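Workshop notebook – Govthorpe bench room
Saturday, August 24, 2019

Table refinish, second round, and sorting the small stuff. 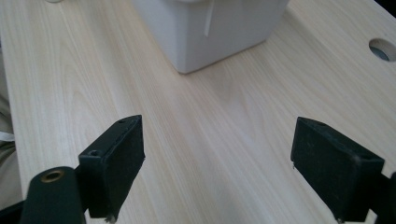
Started with the long table since everything else waits on it. The grain on this top is fine and streaky and shows every scratch that runs across it, so all sanding goes with the grain from here on. I did the far end by hand with 240 and left the near end alone. The near end was done in January and still feels smooth under the palm. The far end had the glue ring from the Mthembu stools job and two rows of dents where the clamps sat without pads.

Glue ring: scraped with the card scraper, then sanded. Gone to the touch but there is still a slightly paler patch if I get my head down low by the window. Leaving it. If I chase it any further I will make a dip.

Dents: damp rag and the iron, medium heat, ten seconds at a time. The shallow ones came up. The two deep ones came up halfway and then stopped, even after a third go. Fibers are probably cut there. Will fill only if they catch a pencil.

Finish is the Dornomus hard wax, the clear one. Note for whoever opens the can next: stir it from the bottom, there was a thick layer down there that I missed on the January coat and I think that is why it cured patchy. Very thin coat, wiped off after 15 minutes with the blue cloths. Cloths are spread flat on the line outside to dry, do not ball them up in the trash. Second coat can go on tomorrow if the first is not tacky. Room was 29 C by the afternoon, windows open, and it was going off faster than I wanted at the far end.

While that end sat, I worked on the containers.

We have too many kinds. White plastic ones, clear ones, coffee cans, a drawer of odd lids. Settled on the white plastic ones for anything that lives on the table or the shelf over it, because they sit flat and do not mark the wood. The coffee cans leave rust rings and are going under the sink for brushes. Contents now:

Wood screws, sorted by length, one container per length
Brimik brackets and the screws that came with them, kept together
Felt pads and rubber feet
Sandpaper offcuts, 120 and up
Pencils, chalk, the short rulers

The Brimik brackets came to 42 good ones. Another 6 have stripped holes and I put those in the scrap bin. That is enough for the shelf job and some over, so no need to reorder.

Labels: masking tape on the front, pencil. I tried the marker first and it wiped straight off the plastic with a greasy thumb. Tape holds if the surface is cleaned with alcohol before. Please keep the labels low on the front face, the shelf lip hides anything near the top.

Slid a loaded container of screws back and forth over the January end, ten passes, to see if the base would scuff the wax. No mark I could find. Same thing with a coffee can gave a gray line on the second pass, which came off with a dab of wax and a cloth. So heavy things on the table go in plastic or on a felt pad.

Shelf over the table: checked the height again. The old drawing says 45 cm clear but I measured 43.5 at the wall side – the wall leans or the table does. Put the level on it and it is the table, the back left leg is short. Cut a shim from scrap oak, 3 mm, glued it on with the leg up on blocks. Level now both ways at the near end. Did not check the far end with wax on it.

Left to do
Second coat, far end only
Recheck level once the wax is hard
Decide on the two deep dents
Shelf brackets, mark out from the table surface and not from the floor
Buy alcohol and masking tape, 2 rolls
Find the lid for the felt pad container. I had it this morning.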